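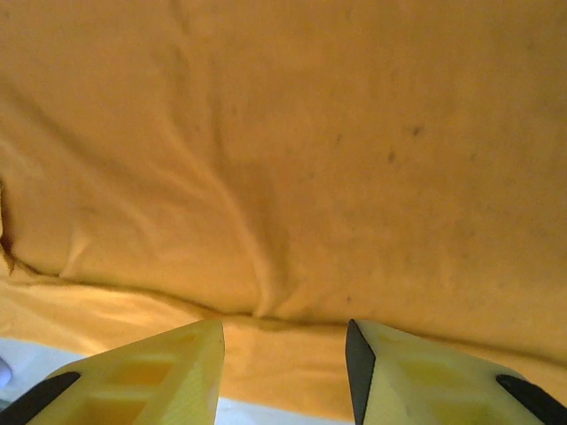
The winter clothing drive at the Costmont community hall is taking in donations until the first weekend of December, and organizers are asking people to fold what they bring. Last year the drive handed out 1656 items. Yellow and orange cotton should be looked over in good light, as small dark specks like the four on this cloth may be lint or may be stains.

Wednesday, November 6, 2024
By Simel News Desk

Bags can be left at the hall or at the Uzor laundromat, which is washing donated clothes at no charge. Heavy, fuzzy fabrics such as fleece take longest to dry and should come in a separate bag.
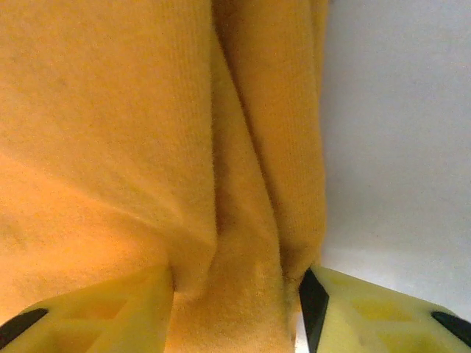 How to fold and sort

Lay shirts flat, smooth the wrinkles out from the collar down, and turn the sleeves in before folding the body in half. Towels go in a pile of their own. Stuffed toys are welcome if they are clean.

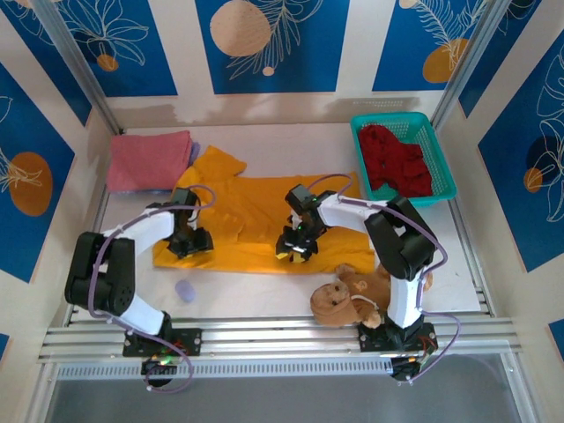
Sizes should be written on masking tape and stuck to the outside of each bag. The drive has 223 children's shirts so far but only 42 adult coats, and coats in large sizes are needed most. Shoes will not be accepted this year.

Contact the newsroom | © 2024 Simel | Back to top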